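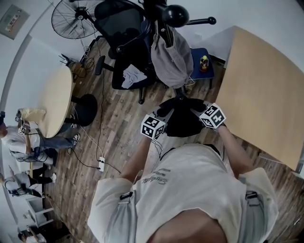
Ask anyone who has spent a winter in Lillance, the space-trading game from the little studio Zekar, and sooner or later they'll get on to Trillarura. It's a drowsy moon with 33 landing pads and a night market, and I've lost whole evenings there (happily, I should add!) haggling over engine parts I didn't need.

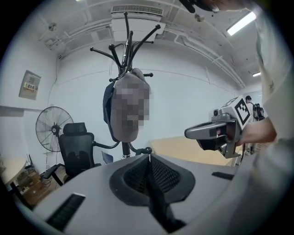

A grey backpack on a black coat stand.

Perihan Sarıgül wrote the moon's 226 market conversations, and her favourite is still the old ferry pilot, who'll only talk to you on your third visit.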